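Home | Talks | Program | Archive | Contact

Covering Celebrity Arrests: Notes for Speakers

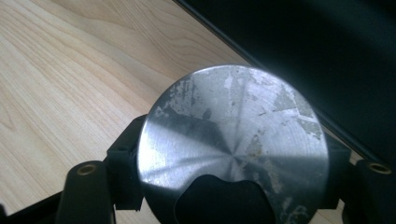

IMBERG, March 3, 2019

Good morning, and thank you for the invitation. My remarks concern the way entertainment desks report the arrest of a well-known performer, and in particular the first hours after the news appears.

Slide 1. In February the Vedora Media Office reviewed 1257 short items published by entertainment sites. All of them dealt with an arrest or a police call. The review covered headlines, opening paragraphs and later corrections. It did not cover video or social posts.

Slide 2. An arrest is a step taken by police. A charge is a formal accusation. A conviction is the finding of a court. In the items reviewed, these words were often used as if they meant the same thing. In 34 cases the headline said "guilty" when no plea had been entered.

(Pause. Allow the room to read the two headlines.)

Slide 3. The venue. Reports about nightclubs and strip clubs tend to spend more space on the building than on the complaint. Staff who work there are seldom asked for comment, even when one of them is the person who made the complaint. Editors should ask whether the type of club has any bearing on the matter before placing it in the headline.

Slide 4. Humor. Several sites in the review publish satire beside straight news. Members of the Tirkar group now label satire at the top of the page, above the headline. The label stays in place when the item is shared. We recommend the same practice to all members.

Slide 5. Corrections. Where charges were dropped, the original item was updated in only seven cases. The Bennani desk keeps a running list of open cases and checks it each month. Copies of its checklist are on the table by the door.

(If time is short, skip to Slide 7.)

Slide 6. Photographs. A booking photo should carry its date. An old one should not be used with a new story.

Slide 7. Requests to members: use the word the police used, name the source of the report, and record the next court date. Written questions may be left with the program desk until the close of the afternoon session.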